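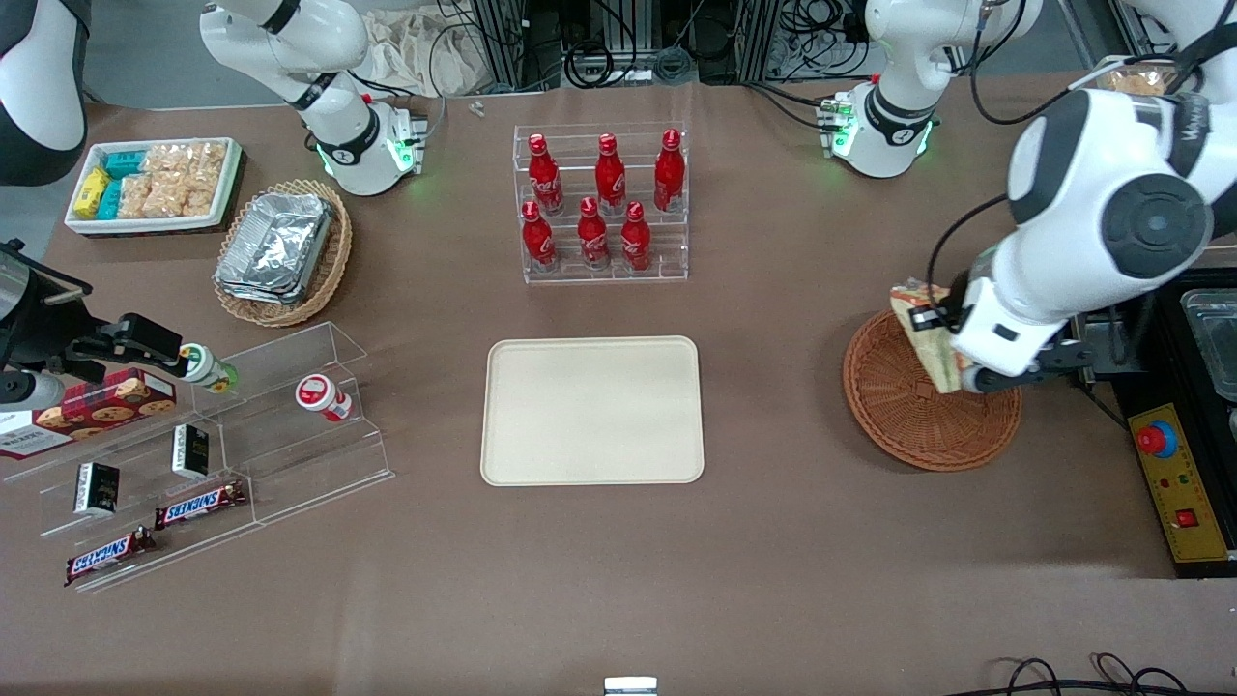

Print this story | E-mail this story

The lunch test

Arnout Coppens has a simple rule for judging a gripper. If it can pack a lunch without anyone wanting to send the lunch back, it goes on the list. If not, it goes back in the drawer.

His group at Harkance spent most of May comparing two sets of fingers for a two-armed robot that puts snack orders on a tray. One set came from Rurside, the other from Martens. Each was given 200 picks, from the same table and the same goods: sandwiches, candy bars, small boxes, bottles lying on their sides.

Hard items were no contest. Both sets lifted a boxed item nearly every time. The sandwiches took longer to get right. Coppens started with the grip force the arm used for bottles and had to cut it twice before the bread kept its shape.
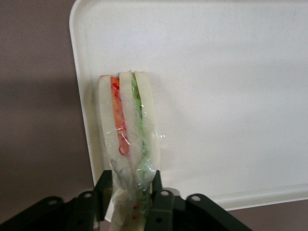 A wrapped sandwich in the gripper, seen from the wrist camera.

Tuulikki Ojala, who looks after the cameras, was more interested in what the arm could see. A clear acrylic shelf is hard on a depth sensor, and plastic wrap is worse. She ended up relying on plain color images from the wrist and let the depth readings fill in where they could.

"The shelf edges shine and the rest of it drops out," she said. "A candy bar is fine. It has a logo and it's dark."
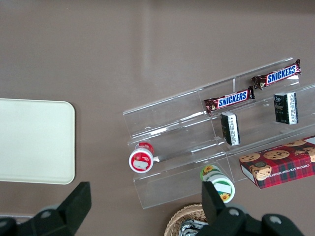
Candy bars and small packages on the clear shelf, from the wrist camera.

The Martens fingers missed 20 picks and the Rurside fingers 121, most of those on round containers. Coppens says the Rurside pads are too stiff for the job and that a softer pad might close much of the gap. He has asked for a pair. The next round starts on a Monday, at the Vudstead site, with the same shelf.

Contact us | Copyright, all rights reserved | Back to top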